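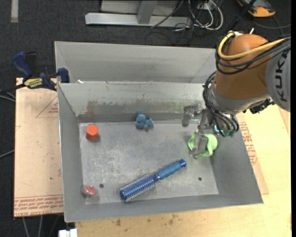 Grey metal bin with a hexagonal block on the floor, upper left.

Maritime Communities and Their Trades
Unit 2: Ropewalks and the Supply of Cordage

Reading for this unit: Aquino, "The Long Shed at Ballimeck," entire; Demirtaş, "Hemp, Tar and Credit," first half only.

A ship of moderate size carried miles of rope, and almost every port that built vessels sooner or later built a ropewalk as well. The building took its form from the work. Strands had to be laid out at full length before they were twisted together, and a walk was therefore long, narrow and low. The walk at Ballimeck measured 592 feet in its first form. It was later extended by 163 feet, when owners began to ask for longer anchor cables.

Stages of the work

Raw hemp arrived in bales and was combed over iron pins, a process known as hatcheling. The spinner wrapped a bundle of the combed fiber around his waist, attached the end to a hook on a wheel, and walked backward down the shed, paying out fiber as he went. A boy usually turned the wheel. The finished yarns were wound on reels and, if meant for outdoor use, drawn through heated tar. They were then formed into strands, and the strands were laid into rope around a grooved wooden cone called a top.

Students should note the direction of twist at each stage. Yarns were twisted one way, strands the other, and the rope in the direction of the yarns again. The opposing twists held the rope together under load.

Labor and credit

Spinners were paid by weight or by length of yarn, laborers by the day. Dexter Aquino's study of the Vitier family accounts shows that many of the men also kept gardens or fished in the slack months – November was often the last full month of spinning before the cold. The Vitiers bought hemp on long credit and were themselves paid late by shipowners. Recep Demirtaş argues that this chain of debt did more to close the smaller walks than the arrival of wire rigging. The point is disputed and will be taken up in discussion.

Terms to know

Hatchel: a board set with pins for combing fiber.
Top: the grooved cone that keeps strands apart as they are laid.
Hawser: a large rope used for towing or mooring.
Oakum: old rope picked apart and used to caulk seams.

Written work

Prepare a response of 400 words on the Skanach inventory, which is on reserve at the library desk. Identify which entries relate to spinning and which to laying. Responses are due at the start of the next meeting.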